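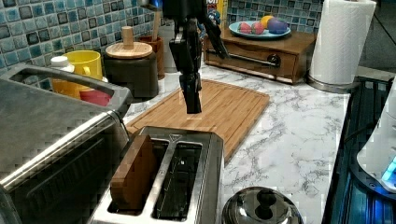 Category: Datasets / Manipulation / Kitchen tasks
Print this page | E-mail this page

# Prirnetti Kitchen: toast episodes

Version of April 11, 2024. Maintained by Ute Hamann and Silvan Eberhard.

Prirnetti Kitchen is a set of teleoperated recordings of one arm with a two-fingered gripper working on a kitchen counter. This part covers bread and the two-slot toaster. It holds 349 episodes, all recorded in March by 3 operators.

## Task

The operator drives the arm by remote control and carries out one written instruction per episode:

- `toast_to_board`: take the slice out of the toaster and lay it on the cutting board
- `board_to_toaster`: pick the slice up from the board and put it in a slot
- `slot_swap`: move the slice from one slot to the other

The toaster is unplugged throughout and its lever is never pressed. The bread was toasted beforehand, as fresh slices bent in the fingers and left crumbs in the joints. Ottmar Haberkorn changed the slice whenever a corner broke off.

## Collection

Operators used the Wedix hand controller. Zulkifli Santoso wrote the mapping, which slows the arm to 40 per cent of normal speed while the trigger is half pressed. Most operators kept it half pressed near the slots. You will see this in the velocity plots -- it is not a logging fault.

The other things on the counter were left standing as in any kitchen and are not part of the task. They may shift between sessions. The board and the toaster were also moved by hand between episodes, so do not rely on fixed positions.

## Files

Each episode folder contains:

- `video.mp4`, the counter view
- `joints.csv`, joint positions and gripper opening
- `note.txt`, the instruction and the operator's initials

Gripper opening runs from 0 (closed) to 1 (open). Times are in seconds from the start of the episode.

## Known problems

In 8 episodes the gripper log stops before the slice is released. They are marked `short_log` and left in, as the video is complete.

Failed attempts are kept and marked `fail`. A drop on the counter counts as a failure even if the operator picked the slice up again.

The arm hides part of the board in many views. Reinhold Hamann is checking the end-of-episode labels where this matters -- until he has finished, treat `placed` as unverified.

## Loading

Use the Poro reader, with `strict` switched off for the short logs. The older Gunn reader opens the video but ignores the notes.

Corrections go to Silvan, with the episode number in the subject line.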